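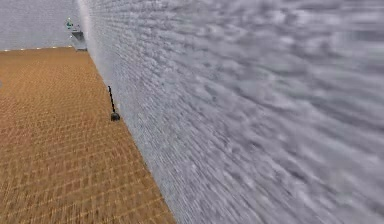

Tummont room pack, long wall and patterned floor, default textures.

Tummont room pack - worth paying for?
Posted 7/22/23 by bernd_fuchs

I bought the Tummont house pack from Grolel to test a mobile arm on pick and place before we touch hardware. I've run 37 episodes so far. Notes for anyone thinking about it.

1. Textures
Fine across a room. Up close the walls and floors smear into streaks. If your policy depends on fine detail at short range, plan on swapping in your own.

2. Cloth
Better than I expected. The folds look right and the patterned cloth stays readable. The floor weave is a lot softer than the cloth. 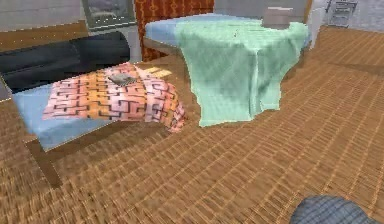 3. Small objects
Mixed. Some are clear at a distance and some are lumps. The labels file helps, but two of mine had the wrong class.

4. Price
I paid 183 for a single seat. Updates are included until November.

tsarkar wrote:
Thanks for posting this. I've used the same pack with the Hjaltested planner and I don't agree on the small objects. What render size are you using? The default is low. I doubled it and the stuff on the dressers got a lot easier to pick out. Handles too.

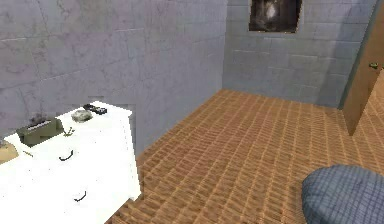 It costs you speed, though. I went from 50 steps a second to a good bit less, and on a laptop I wouldn't bother. For navigation I leave it at default and only turn it up for grasping.
- Tharindu Sarkar

grunton_user wrote:
183 is too much for this. The Grunton rooms are free and the collision meshes are cleaner. I don't care what the walls look like if the contacts are wrong.

bernd_fuchs wrote:
I tried Grunton first. No loose cloth in any of it, so it was no use for my task. Contacts in Tummont have been OK for me, except near box corners. The wrist view goes mostly to one flat color there and my policy has very little to work with.

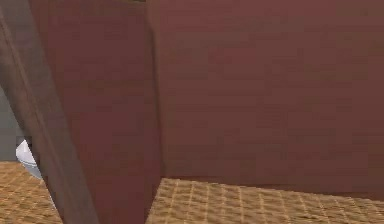
Wrist view at the maroon panel, finger on the left, something white and rounded behind it.

tsarkar wrote:
I see that too. I added a second camera on the base and feed both in. More setup, but grasps near corners improved.

grunton_user wrote:
So you pay 183 and then add your own textures and a second camera. I'll stay with the free one.

bernd_fuchs wrote:
Fair enough. I'm keeping it for the cloth. Tharindu, can you post your render settings? I'll rerun the same episodes at the higher size.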